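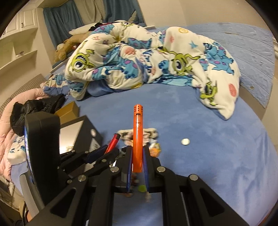 Lighters: Storing, Checking and Throwing Out

Most homes have more lighters than anyone remembers buying. They end up in coat pockets, in the drawer with the takeout menus, in the glove box and at the bottom of beach bags. Once or twice a year it pays to collect them and sort them in one go.

Gather first

Go through coats, bags, the grill cabinet and the candle shelf. Bring everything to one spot away from the stove and out of direct sun. Empty pockets before laundry day too. A lighter that goes through the dryer can burst.

Sort into keep and discard

Keep a lighter if the body is sound and the button or wheel springs back by itself. Discard it if you find any of these:

Cracks or dents in the body
A hiss or a smell of gas when it is not in use
A loose metal hood
A flame that stays on after you let go

With a see-through body, hold it up to a window to check the fuel level. Tap out pocket lint from the air holes at the top, or brush it away with a dry toothbrush. Do not poke a pin into the valve.

Where to keep them

A small lidded tin on a high shelf works well. Ours is an old Ekström cookie tin, on top of the hall closet. Keep it out of children's reach, even if the lighters are marked child-resistant. Avoid the window sill, the shelf over the stove and the car in summer. Parked cars get far too hot.

Store lighters with nothing pressing on the buttons. Loose keys and batteries belong somewhere else.

Bright colors are worth choosing – a red or orange lighter is much easier to find during a power cut than a black one. We put one with the flashlight every November, before the storms.

Getting rid of them

A lighter that won't light may still hold gas. Do not puncture it, crush it or put it in a fire. Rules differ from town to town, so call your waste office before using the trash. Here in Melgate they go to the household hazardous waste counter, and the next drop-off is 11th May. Carry them in an open box, and don't leave them in the trunk overnight.

Candle jars

For deep jars, use a long-necked lighter or a long match. Tipping a short lighter down into a jar brings the flame back toward your thumb. Trim the wick before lighting.

Tuva Backlund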